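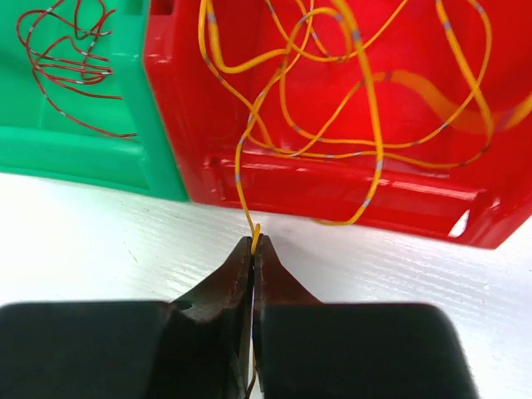
Slide 1. Orange wire, green bin, red bin.

Sorting the Family Photographs Before They Sort You
Embla Kristiansen, Kesell Library, Thu 11 March
Notes for me – 40 minutes plus questions, and leave time for the tea

Wait for the door to close. Thank the library, and thank everyone for coming out on a weeknight. Say where the toilets are. Ask for a show of hands: who has a cupboard at home they would rather not open? (Wait for the laugh, then put my own hand up.)

Start with Mum's place. When we cleared the house in Flanovau we found 4000 photographs, give or take nothing at all, as my brother sat on the floor for a whole August weekend and wrote the tally on the back of an envelope. Some were in albums with those sticky pages that go yellow. Some were in biscuit tins. There was one lot in a pillowcase, and I still can't tell you what Mum had in mind there. On top of that were the slides, 1643 of them, nearly all Dad's, and a very large share of those were of dams.

Tell them I did it badly the first time. I started with the best album, sat down with a cuppa, and was still on page six when it got dark. Lovely afternoon, nothing sorted. Looking and sorting are two different jobs and you want to do them on different days. Say this slowly, and say it again near the end.

Slide 2
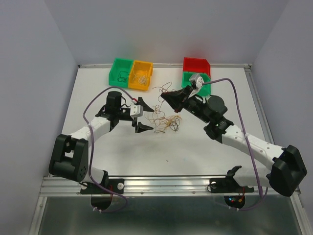
Your first sort of the family photographs should be so plain that a cousin who never met half the people in them could do it for you. Pick one thing you can see at a glance and stick to it. I did size and type: small square prints, big glossy prints, slides, loose negatives, and a tub for everything else. No names yet, no years, and no arguing about which aunt that is. Look at the two bins sitting together on the left of the slide, dark wires in the green one and white wires in the yellow-orange one. You wouldn't need to know the first thing about wires to put the next one in the right place, and that's how easy I want your first afternoon to be. If you find yourself holding a picture and wondering, it goes in the everything else tub and you pick up the next.

Take a breath here. Ask if people can hear me up the back.

Tubs and boxes. People always ask, so get in first. For the rough sort, anything clean and dry with an open top will do, and different colours are a help if there are two of you calling across a table. For keeping, I moved to proper archival boxes and acid-free sleeves. Buy a few, see how you go, then buy more. I bought far too many at the start and now have my jumpers in them. Keep the whole lot out of the garage and the roof, and away from any wall with a bathroom on the other side of it.

Pass round the two sample sleeves. Get them back this time.

Second sort: now you may look. Go by household first, then by decade. Houses, cars, haircuts and kitchen curtains will date a picture for you better than your memory will. We had a green lounge suite for exactly as long as we lived in Rey Street, so anything with that couch in it went straight in the Rey Street pile. Invite them to think of their own couch. (Somebody will want to tell theirs. Let them, but only the one or I'll run over.)

Writing on the back. Soft pencil on the older papery prints, very lightly, near the edge. It won't take on the shiny ones, so write on the sleeve before the print goes in. Full names, please! Mum wrote "me and Bub" on dozens of them and there were five of us.

Throwing things out. This is the part people come for, I think, and they go a bit quiet. Tell them it's all right. Blurry ones, doubles, the fourth sunset – let them go. Of Dad's slides we kept 265, and nobody in the family has asked after the rest. I did hold on to one dam, the one with his shadow lying across the wall, hat and all.

Story of Pantelis Chrysikopoulos, if time. He lived next door to Mum, and when I took him a handful of street pictures he went straight to a boy on a bike and said it was his brother. He hadn't seen a picture of him at that age. I had that one down as a throwaway. So before you bin the strangers, walk them up and down the street, or bring them in to the Lerutar local history table here, first Saturday of the month.

Scanning. Keep it short, it's a talk of its own. Do the kept ones only. Put the year first in the file name. Two copies in two different houses.

Finish up: one table, one afternoon, one plain rule, and looking is for another day. Handouts are on the chair by the urn. Questions. Someone will ask about albums with stuck pages – dental floss, gently, and photograph the whole page before you touch it.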